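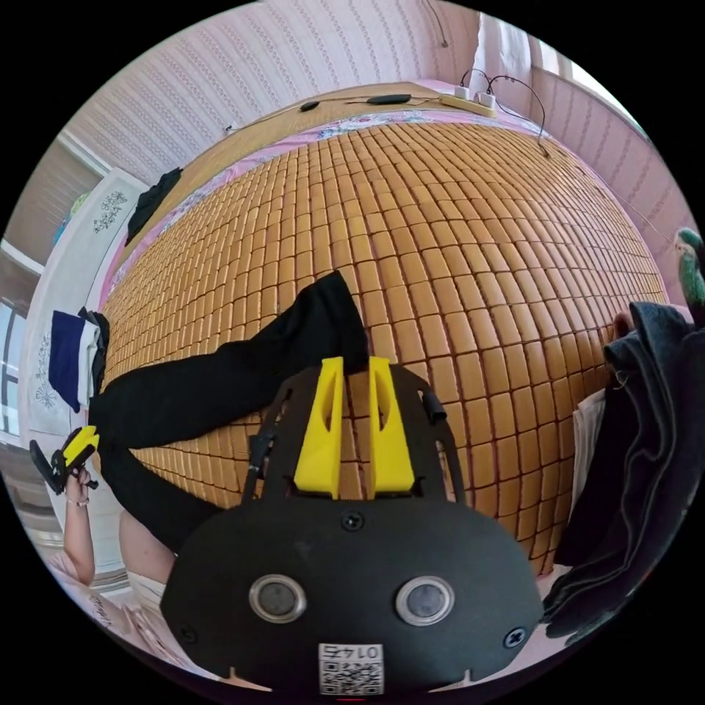 Photo: Dravus workshop notebook, bedroom corner

Tuesday, August 1, 2023

Okay, bedroom day. I promised myself I'd write this one up properly because the June entry for the same corner was two lines and a coffee ring, and when I went back to it last week I couldn't work out what I'd meant by "mat ok, pants bad." (Pants are still bad. More on that in a minute.)

The bamboo mat went down first thing, over the pink floral sheet. I like this mat so much more than the woven one! The little tan tiles don't snag on anything, they wipe clean, and it's a good surface for folding because it's firm without being a table. The woven one is rolled up behind the door, and if anybody from Intarasuk wants it back they can have it. What I keep forgetting is that tiles slide on cotton. Pull on something heavy from the foot of the bed and the whole mat wants to come along with it. I tucked the far end down a bit and that mostly took care of it, though I'd still like to try some of that rubbery drawer liner between the mat and the sheet. We have a roll somewhere, I think in the Kendura boxes.

So, the black trousers. They're the piece everyone skips in the folding pile and I can see why. Plain matte black, no crease, nothing to catch the eye, so when they land in a heap with the legs going off in two directions it takes a second to find which end is which. My rule now is cuff first. Find a cuff, follow the leg up, find the waist, and only then start moving things around. I used to grab the waistband straight off and shake, and half the time I ended up with one leg inside the other and had to start over.

How I'm doing them at the moment, for whoever has the pile next:

Lay both legs out flat, waist toward the headboard. Smooth from the waist down with the side of the hand. Lay one leg over the other so the cuffs meet. Fold in half toward the waist, then in half again. If you want them to stand up in a drawer, do thirds for that last part (I go back and forth on this, the thirds look nicer but they fall over).

Timed myself because I was curious and also because I was putting off the socks. First go was 117 seconds, which is embarrassing for a pair of pants. Best one was 90. The difference was all in the untangling. Once the legs are flat the folding itself is nothing, maybe the same every time. I did 5 tries and then got bored, so don't read too much into it.

Starting heap matters a lot, by the way. If I drop them from standing height they come down in a lump and the cuffs hide. If I lay them down loosely on a diagonal at least one cuff shows. We should settle on one way of starting and write it on the sheet, or my times and everybody else's will never line up. I vote for the drop. It's closer to how laundry lands on a bed in a real house (mine, anyway).

Other business: the ledge by the headboard. The white power strip is living up there with two plugs in it, and the long black cable runs along the wood with a little black adapter partway down. It's handy, I'll admit, but it bugs me. There's another thin cable looping down toward the wall, and I'd like all of that tidied before we do blankets, because a blanket gets flung and a blanket will take the whole lot with it. Cable clips along the back edge would do it. Skikport order is going in at the end of the week, so I've added a pack of the stick-on ones, and we can test one on the underside of the ledge first in case the glue lifts the finish. I don't want to be the person who peels a stripe off that wood.

Pile count for the big sort is supposed to hit 100 pieces across all the rooms and we're nowhere near it with what's in the hamper. If you have shirts you don't love, bring them. Dark colors especially, I've got plenty of pale stuff and it's all too easy.

To do:
Drawer liner under the mat, check the Kendura boxes
Clips for the ledge
Agree on the drop and write it down
Socks (ugh)
Try the trousers inside out and see how much slower that gets

Leaving the mat on the bed tonight so it flattens out a bit more.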